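Lillport Community Workshop Help Pages
Section: Robotics and Automation
Subject: Gripper closes to one side of the block on a shared two-arm build

Posted by Kolo Bench Group

Our group is constructing a pair of small robot arms in the shared workshop at Lillport. Both arms work on one wooden table and are intended to pick up coloured blocks and set them down on flat markers. The second arm performs acceptably. The first arm arrives at the block with its fingers open, but it stops too far to the left, so that one finger pushes the block before the other touches it.

The arm has been returned to its home position before every trial. We completed 17 trials in December and the fault appeared in 13 of them. The gripper has been taken off and refitted once, without improvement. Members would be grateful for guidance on whether the fault is likely to lie in the mounting, the camera settings or the program. The view from the wrist camera of the first arm is provided, with the yellow block between the fingers and the second arm at the red block further back. 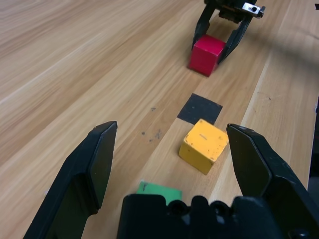 Replies

Escobedo Workshop Society

It is recommended that the mounting be examined before any change is made to the program. The block in your view lies nearer to the right finger than to the left. A wrist camera that is slightly turned can give a false impression of this, so the distance should be measured on the table itself.

Please proceed in the following order. Switch off the power to both arms. Close the first gripper by hand, if the motor permits it, and mark the point on the table directly beneath the place where the fingers meet. Open the fingers and measure from the mark to each tip. Unequal distances indicate that one finger has been fitted a tooth out on its gear. Equal distances indicate that the camera offset in the program requires correction.

Members should also confirm that the table coordinates used by the two arms share the same starting point. Our own build had one arm measured from the table edge and the other from its base plate, and the error was repeated at every pick.

lillport_member

Slow it down. Ours was set to 2,000 steps per second and missed everything. At 1,000 it was fine.

Kultavov Makers' Association

The reduction in speed suggested in the previous reply will assist only if the motor is losing steps. This may be tested by sending the arm to its home position after a failed pick. Should it return to the correct place, no steps have been lost and the speed may remain as it is.

We would add that a block standing with a corner towards the gripper, as the yellow one does, is liable to turn when the first finger meets it. The wrist should be rotated to match the faces of the block before the fingers close. Trials made with the block square to the fingers and trials made with it turned should be entered separately in the workshop log.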